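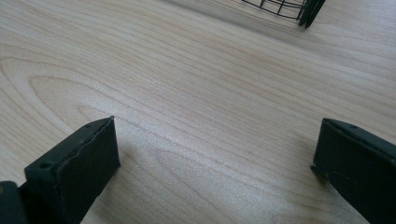 Kenovari Hand-Held Gripper, Revision 3

Data collection tool for manipulation research. Two fingers, wrist-side camera, no robot needed while recording.

What it does

You hold the gripper, do the task, and the camera records from just behind the fingers. The recordings are then used to train a policy for an arm carrying the same fingers. That's the method, and other groups were doing it well before us. What we sell is a version that holds its calibration and can be repaired with a screwdriver.

What we can say about results

The Flumunora trial is the one customers ask about, so let's be careful with it. Lesego Nkosi ran it in January on one arm, with 4 tabletop tasks and 12 people recording. Policies trained on the hand-held recordings did better than the teleoperated baseline on 2 of the tasks. On the other two there was no difference we'd want to defend. The baseline also had less practice time behind it, and that alone could explain part of the gap.

We have seen the trial quoted as proof that hand-held recording "beats" teleoperation. It doesn't show that. It shows that recording was quicker - around half the time per usable take - and that the resulting policies were no worse on this arm. Nobody has repeated it on a second arm yet. If you do, send us the numbers, good or bad.

Known limits

Thin wire parts are still the hardest thing we've tried. Depth estimates on them are poor, and glare off a pale tabletop makes them poorer. A matte cloth helped in our own tests, but then the policy had only ever seen cloth, so we went back to bare wood.

The camera does not see the far side of whatever is being held. No amount of extra recording fixes that.

Grip force is not measured. The optional Radebe force pad adds it, though we haven't found a task where it clearly changed the outcome. Buy it if you have a reason to.

In the box

Gripper body with handle
One pair of dark plastic fingers
Camera mount (camera sold separately)
Calibration card
Erik, our take-sorting software, single license

Spare fingers are sold in pairs. Fingers from revision 2 fit, but need recalibration.

Page last revised 3 Aug 2025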